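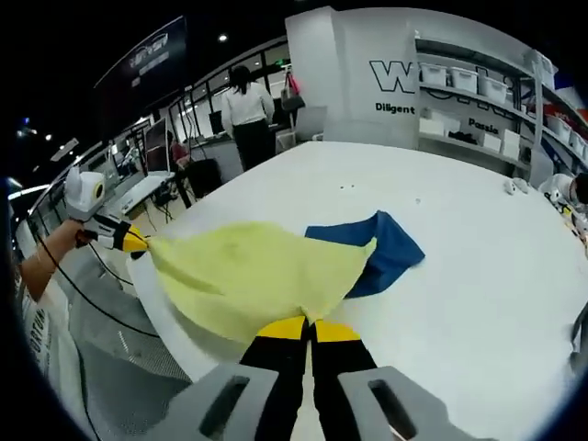 Forum: Textile Services and Linen Processing
Thread: Spreading and folding small flatwork, what changed for your finishing crew?

curau_finishing
We run a mid-size plant, mostly hospitality. The proposal on my desk is an automated spreading and folding cell for small flatwork: napkins, bar towels, service cloths. Sheets and table linen stay on the existing feeder. The vendor is Pandstead. Their cell picks one piece from a mixed pile, finds two corners, spreads it and passes it to the folder. My finishing crew is 14 people over two shifts. I am not asking about cycle time, I have those numbers. I want to know what happened to the work after it went in. Who does what now, what did you have to retrain, what did people complain about.

mangle_dept
We put one in last January. Picking a single piece out of a crumpled pile is still the weak step. If a second cloth is caught under the first, it comes up with it or it drags. Our people ended up pre-separating by color and size in front of the cell. That is a standing job that did not exist before. It is duller than folding and the operators say so.

curau_finishing
Did it get a pay grade?

mangle_dept
Same grade as folding. It took 2 months to settle. Management wanted it one step lower on the argument that no folding skill was needed. The shop steward brought in the error log, which showed most stops came from bad separation, and that ended the argument.

Natanael Rezende
I do commissioning for cells like this, not for Pandstead. Two points.

First, the corner grasp. A person spreading a cloth takes one corner, slides along the hem and finds the next one by feel. They pinch near the corner, never on it, and correct with the other hand. Most of the newer systems learn this from demonstrations, with people doing the task using hand-held grippers built like the robot's. If your vendor works that way, ask whether your operators can record on your own linen. Demonstrations done on new cotton do not carry over well to cloths with 60 washes in them.

Second, whoever does the recording should be your best folders, and they should be paid for it as skilled work. They are setting the quality level of the machine.

overo_linen
Disagree on the second point. We used our best folders and it was a mistake. They are fast and they use shortcuts, such as a flick of the wrist to open the cloth, that two fingertips on a gripper cannot reproduce. The slower, more regular people gave usable data. Our fastest folder had nearly all of hers thrown out and she took it personally, with reason.

Natanael Rezende
Fair. "Best" was the wrong word. Consistent, then. The flick is a known problem. It can be done with grippers – but not at a pace anyone wants to keep up for a shift. Wrist load is worth watching too. Hold a gripper in each hand with the arms out over a table and you will feel it in the forearms well before the first break. Rotate people.

overo_linen
We rotated every 13 minutes. Seemed excessive on paper, was correct in practice.

laizer_ops
Nobody has mentioned headcount, so I will. We went from 6 people on small flatwork to 4. No layoffs, two moved to soil sort. One of them quit within the quarter. Soil sort is hot, it smells, and it was presented as a lateral move. If the proposal says "redeployed", find out to where and ask the people concerned before you sign.

mangle_dept
Agree with this. Also ask who clears jams. Ours was written up as a maintenance task. Maintenance is one person on nights, covering the tunnel washer as well. The operators started clearing jams themselves inside a month, without lockout training. That was our most serious finding in the safety review and it had nothing to do with the robot as such.

curau_finishing
Useful. Jam clearing is not in the proposal at all. What table surface are you on? Pandstead specifies white, and our dark navy cloths are fine on it, but half our volume is white napkins.

Natanael Rezende
Get that tested with your own napkins before acceptance. White on white was the longest item on my last punch list. The client changed the surface to mid gray and added a low side light. The operators disliked the side light, it sat at eye level for anyone under average height. We moved it down and put a hood on it.

overo_linen
We stayed on white and run the white napkins by hand. Two people, one table, no cell. They are the two who asked for it and the arrangement has held so far.

curau_finishing
I will go back to Pandstead on the jams, the gray surface and recording on our own stock. I will also put the soil sort question to the crew before the next meeting.

laizer_ops
Put it to them in writing and give them the new shift pattern with it. Ours heard about the shift pattern afterward.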